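29 Apr 2019

Putter bench, back room at Kurkthorpe

Finally got the whole day on the roll ramp, and what a day! Writing this up while it is fresh, so Ginevra can tear into it before she drives over to Estley with the loaner heads.

Where we were: the Saliba insert (soft face, milled grooves) was coming off the face slower than the plain Jaklow head at the same backswing, which everybody expected, but it was also rolling out shorter than the ball speed said it should. That second part had been bugging me all winter. Either the insert is putting some backspin on the ball, or the pendulum was lying to us.

It was the pendulum, at least partly. The pivot bushing on the heel side had worn oval. You could not feel it by hand until I took the head off and hung the bare shaft, and then there was a little click at the top of the swing. Swapped the bushing for one of the bronze spares in the blue drawer (two left, please reorder), shimmed the clamp, and the click is gone. Strike pattern on the impact tape went from a smear the width of a pea to a mark I could cover with a pencil point. I may have cheered.

So everything we logged on the pendulum since October is suspect for face contact. I would not throw it out. The ramp numbers are fine, the ramp never touches the pendulum. I've put a pencil cross beside the pages that need repeating.

New runs, all on the long strip of green carpet, same nap direction (toward the door), same sleeve of balls, wiped between strokes:

Plain Jaklow head, 400 gram setup. Very tidy. Balls finishing in a line you could lay a shaft along. Skid looks short, and the stripe on the ball settles into a clean roll well before the second tape mark.

Saliba insert, same total weight. Still slower off the face, no surprise. But with the new bushing the roll-out now agrees with the ball speed! The missing distance was heel-side mishits, not backspin. I ran it again after lunch just for the pleasure of it and got the same picture.

Saliba insert, toe strikes on purpose. This is where I got excited. With the clamp moved toward the toe the insert holds its line much better than the plain head does. The plain head opens and leaks right, as you would guess. The insert leaks too, only less, and it doesn't die short the way the plain one does. I want Ginevra to see this with her own eyes before I start telling people, because it is exactly the result I was hoping for and that makes me nervous.

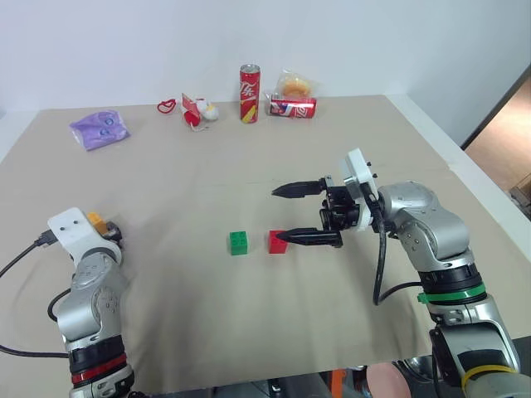 Beige cloth on the big table, red brick, gripper open.

Things to watch with the carpet. The strip has a memory. If you roll it up with the pile in and then lay it flat, there is a faint hump for the first hour near the fold, and a ball on a slow line will drift left over it. I noticed it on the first runs this morning, waited, drank too much coffee, and repeated them. From now on let's leave it flat overnight with the two steel bars on the ends. If somebody needs the floor, slide it along the wall, don't roll it.

Also the stimp. Measured it at the start, at noon and at the end, both directions. It came out at 9 against the nap all three times, a bit quicker with it. That is slower than the practice green at Estley, where they like it fast, so whatever we learn about distance in here needs checking outdoors. Line should carry over pretty well, I think. Pace won't.

Balls: I tried a few of the scuffed range balls for fun and they wander all over the place. No more range balls on the strip. The good sleeves are on the shelf above the loft gauge, marked with the black stripe. Set the stripe vertical and pointing down the line, every time, even when you're tired and only doing a warm-up stroke.

A word on weights while I remember. The tungsten screws in the sole are not all the same. One of the small ones is heavier than its partner by enough to see on the kitchen scale, and it had ended up on the toe side of the plain head. I moved it, rehung the head, and the toe hang changed by a hair. Not enough to explain anything above, but I've dotted it with white paint. It should live in the spare tin from here on.

Grips. Ginevra asked last week if we could test with the fat grip on. We can, the clamp opens wide enough if you turn the rubber jaw around, but the pendulum doesn't care what the grip feels like, so all we would be measuring is the extra weight up top. Happy to do it as a counterbalance test! Just let's call it that in the book.

Still to do:
Repeat the crossed pages, plain head first.
Toe strikes again with a second Saliba insert, to see if I just happened to pick a nice one.
Heel strikes, same distances, which I skipped because the light was going.
Order bushings.
Ask Estley for an early slot on the practice green, before the mowers have been over it and again after.

Total strokes today came to 900 counting the warm-ups, and my thumb has a blister from the release pin. We need a bigger knob on that pin. There is an old driver ferrule on the bench that looks the right size, so I'm going to try gluing it on before I lock up. Ginevra, if it's wobbly in the morning, give it another hour before you pull on it.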